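Rukgate is looking for one part-time equipment planner, for a fixed stretch that starts in April, to help us decide what to buy for the second packing bench and what to leave in the catalog. We would also like to hear from small shops that already run two-arm benches and would be willing to open their books to us for an afternoon. Both calls are on this page because the same person will be reading the replies.

I should say up front that I'm not convinced we need a second bench. Management thinks we do. The job is to find out which of us is right before the money goes.

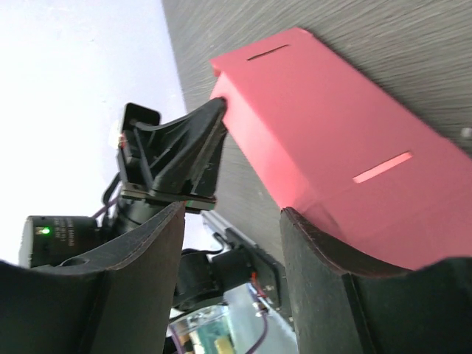

Margareta Munteanu

The budget line I inherited says $3,542 for "arms, misc." It has no breakdown. I've asked for one twice and was given a link to a supplier's page, which lists the arms and says very little about the finger pads, the cables, the spare servos or the hours someone will spend with a screwdriver. Anyone who has run this kind of gear knows those are the costs that come back every quarter. A planner who takes that number at face value is of no use to me.

We have two quotes on the table. Oron wants to sell us a full package with a service plan. Salameh will sell parts and let us put them together ourselves. The Oron salesman told me their package "pays for itself," and when I asked over how many boxes, he said he'd get back to me. The Salameh quote is cheaper on paper and leaves out shipping. I've read both of them more often than I wanted to.

## The planner's work

You would:

- rebuild the budget from zero, with consumables on their own lines
- keep a log of downtime on the current bench, by cause, and put a dollar figure on it
- go through both quotes and write down every question they don't answer
- run a trial of 800 box handlings, split between our usual box and whatever the sales team promises we'll be packing next
- write a report short enough that people will read it, with a recommendation I'm free to dislike

The post is 40 hours a month. You'll need to be at the bench for some of that, and the rest can be done from home. Pay is by the hour and we'll name the rate in our first reply, so you don't have to sit through two interviews to hear it.

## Who should apply

Someone who has bought equipment with somebody else's money and had to answer for it later. I don't care if that was in packaging, a bakery or a school district. You should be at ease with a spreadsheet and with a hex key. Programming helps a little. A habit of asking vendors the same question until they answer it helps a lot.

Please don't send us a page on the future of automation. We get those from Wonon, whose newsletter I have failed to unsubscribe from.

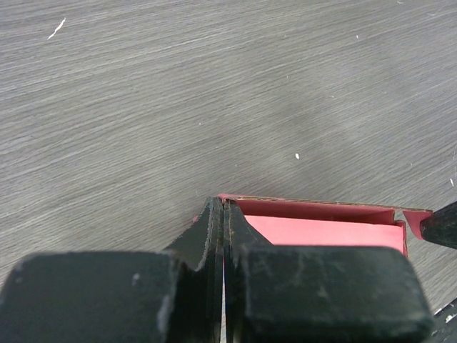
Spare parts are where I expect the planner to earn the fee. Neither quote gives a service life for anything soft or anything that rubs, and both vendors describe their fingers as "durable," a word I can't put in a cell. Pads scuffed and scratched across the top, and finger plates showing light gray wear along the rim, are what I want priced: how often we swap them, who does it, and what the bench costs us while it's stopped. The box matters too. Thin cardboard walls forgive very little when a finger pinches one, so crushed stock gets its own line in the budget and doesn't get buried under "waste."

## For shops willing to talk

If you run a bench with two small arms on it, I'd like to see what you planned to spend and what you spent. We can sign something if you need us to. We pay $100 for the afternoon, and you get a copy of the final report with our own numbers left in. Shops that gave up on their arms and went back to hand packing are very welcome. I've had trouble finding those, and I doubt it's because there aren't any.

## How to reply

Planners: send a resume and one page on a purchase that went wrong, what it was supposed to cost and where the rest went. Shops: a few lines will do, with the make of your arms and how long you've had them.

Write to me by name, care of Rukgate Purchasing. I read mail before 9 a.m. and reply to everyone, vendors excepted.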